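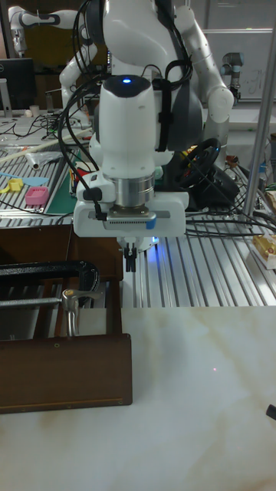
Ruwan Samarakoon respondió que el contador de Stondberg no está roto, que lo que falla es el orden en que se escribe la partida al salir por el ascensor. Cito su mensaje del hilo anterior (cerrado) para no empezar de cero:

> Las botellas se registran al recogerlas, pero el bloque del nivel se vuelca a disco al cruzar la puerta del refugio. Si sales por el ascensor, el volcado usa la copia que se cargó al entrar. El inventario dice una cosa y el mapa otra.

Mi caso: Wenden, versión de consola, parche 2, partida empezada desde cero después de instalarlo. Tengo todas las botellas de Allbridge y del puerto. En Stondberg me faltan dos para las 100 y el mapa no marca ninguna. He repasado la cantera, los tejados y la galería inferior. ¿Alguien lo ha resuelto sin reiniciar el capítulo?

— *peldano_roto*

---

**gralha77**

Me pasó lo mismo en octubre. Reinicié el capítulo y se arregló, pero se pierden las mejoras del gancho compradas dentro de ese capítulo. Las monedas no se devuelven. En mi caso fueron 4000.

---

**peldano_roto**

> se pierden las mejoras del gancho

Eso quería evitar. ¿Las mejoras compradas en el refugio también, o solo las del vendedor del túnel?

---

**gralha77**

Solo las del vendedor. Las del refugio van en el perfil general.

---

**Ruwan Samarakoon**

Añado un matiz a lo que se ha citado arriba. La salida por el ascensor solo da problemas si has muerto al menos una vez desde el último punto de control. Sin muertes, las dos copias coinciden y no hay pérdida. Por eso hay gente que asegura que el fallo no existe.

Para reproducirlo:

1. Entrar en Stondberg por la puerta del refugio.
2. Recoger cualquier botella de la cantera.
3. Dejarse caer al foso y reaparecer.
4. Salir por el ascensor.
5. Volver a entrar y abrir el mapa.

La botella no aparece en su sitio y tampoco suma.

---

**mantis_lenta**

No estoy de acuerdo con el paso 3. Lo he hecho tal cual en PC y la botella suma. Creo que depende del autoguardado: con el autoguardado desactivado el juego no tiene una segunda copia con la que equivocarse. Yo lo llevo siempre desactivado.

---

**Ruwan Samarakoon**

En PC no lo he probado. En consola el autoguardado no se puede desactivar dentro de un capítulo, así que ahí no hay forma de separar las dos variables.

---

**mantis_lenta**

Entonces lo correcto sería decir que el fallo está confirmado en consola y pendiente en PC. El título del hilo anterior daba a entender que afectaba a todas las versiones.

---

**olmo_seco**

Aparte del fallo, el diseño de Stondberg no ayuda. En Allbridge las botellas suenan cuando estás cerca y el sonido es direccional. En Stondberg el ruido de la maquinaria lo tapa por completo y hay que buscarlas a ojo. Con auriculares mejora poco. Oshima bajó el volumen ambiental del puerto en el primer parche, podría hacer lo mismo aquí.

---

**gralha77**

A mí me parece bien que cada mundo se busque de otra manera. Si todas suenan igual acabas andando en línea recta hacia el ruido y ni miras el nivel.

---

**olmo_seco**

Pues que quiten el sonido en todos. Lo que no tiene sentido es una mejora del gancho que amplía el radio de escucha, se vende justo en Stondberg y allí no sirve.
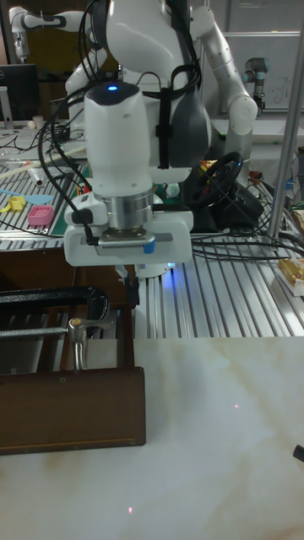

**Malsha Nanayakkara**
*Moderadora, subforo de soporte técnico*

Separo el asunto del sonido a un hilo propio en «Diseño de niveles». Aquí seguimos con la partida guardada.

Estado actual:

- Consola, con muerte previa y salida por ascensor: reproducido.
- Consola, sin muertes: no se reproduce.
- PC, autoguardado desactivado: no se reproduce.
- PC, autoguardado activado: sin datos.

Quien pueda probar el último caso, que indique versión del parche y dificultad. Haced copia de la partida antes.

---

**mantis_lenta**

PC, parche 2, dificultad normal, autoguardado activado. Se reproduce. Retiro lo dicho sobre el título.

---

**peldano_roto**

He vuelto a entrar por la puerta del refugio, sin morir, y una de las que faltaban ha reaparecido detrás de la grúa. La otra sigue sin salir. Voy a repetir la galería inferior antes de tocar el capítulo.

---

**Ruwan Samarakoon**

Mira en el montacargas de la galería, con la plataforma abajo. Si está arriba, la botella no se carga.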